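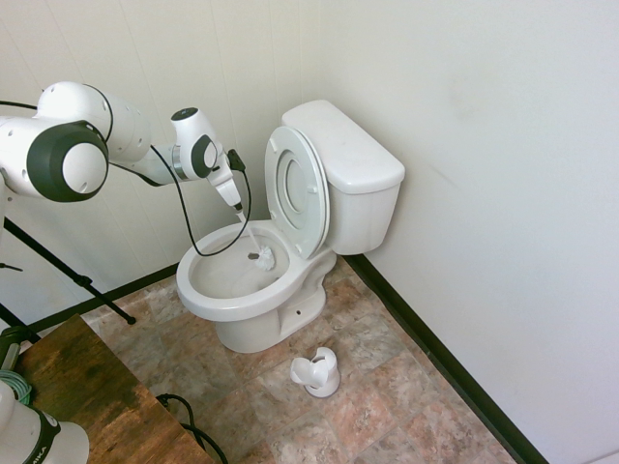 Skolutbridge hall gets its restroom back

Print this story | E-mail this story

If you were at the Skellthorpe soup supper in March, you already know the state of things at the Skolutbridge hall. There was a hand-lettered sign taped to the restroom door and a line of people trotting across the parking lot to the gas station, and I was one of them, twice, in the rain, holding a paper plate over my head.

Well, good news! The little restroom off the back hallway is open again, and I stopped in at 3 in the afternoon to see it for myself. I've been writing about this hall long enough that a working toilet counts as a big story for me, and judging by my inbox it counts as one for you too.

What went wrong was the floor. A slow leak had gotten in under the old vinyl and made a soft patch you could feel through your shoes. Bogdan Plumbing, from over in Uvolside, pulled everything out, dried the place, put down new boards, and set the toilet in the corner on an angle. I wondered about that angle. The room is tiny, and the old one faced straight out so your knees nearly touched the door. Now there's space to turn around and even hang up a coat, which my mother would have called luxury.

The toilet is a plain white two-piece one with a tank lid that lifts right off. Nothing fancy, and I'm glad. The hall's last fancy purchase was the coffee urn, and we all remember how that went.

The bill for the work came to $541. The pancake breakfast brought in $236, and another $200 came from the rummage sale, so most of it is covered and the hall will pay the rest out of the rental money. There was talk of raising the rental fee, but it's staying where it is through the summer.

Now for the part I've been asked to pass along. The new restroom has a cleaning routine, and anyone who rents the hall is expected to follow it before handing back the key. It goes like this. Seat and lid both up, cleaner squirted under the rim, then leave it alone while you stack the chairs. Come back with the brush and get all the way around, especially toward the back of the bowl, where people tend to skip. Flush, rinse the brush in the clean water, and let it drip before it goes back in its holder. Wipe the tank lid while you're there (it shows every fingerprint, I looked).

Please don't use the gritty powder. There's still half a can of it under the kitchen sink and it scratches. Also, the brush is for the toilet and only the toilet. I was told firmly to print that, and I didn't ask what happened.

The walls still need a coat of paint, and the color hasn't been picked. I heard pale green mentioned and I heard yellow mentioned, and I heard somebody say "not yellow" from the kitchen. If you've got leftover interior paint in good shape, bring it by any morning and leave it inside the side door with a note saying what it is.

The Uvolside quilters have the hall next, then the seed swap, and then it's the strawberry social. The parking lot light is still out, so bring a flashlight if you're coming after dark.

Print this story | E-mail this story

Reader comments

quiltbag: Hooray! We almost moved our meeting to the library over this. Is there a hook on the door yet? There was never a hook on the door.

southendpete: $541 sounds fair to me with the floor included. I paid more than that just for my bathroom floor and did half the work myself.

marshmallow_lane: Vote for pale green. And thank you for saying it about the powder, my sister ruined a good tub that way.

southendpete: What was wrong with the coffee urn? I thought it made decent coffee.

quiltbag: Pete, it took two hours and it leaked on the piano.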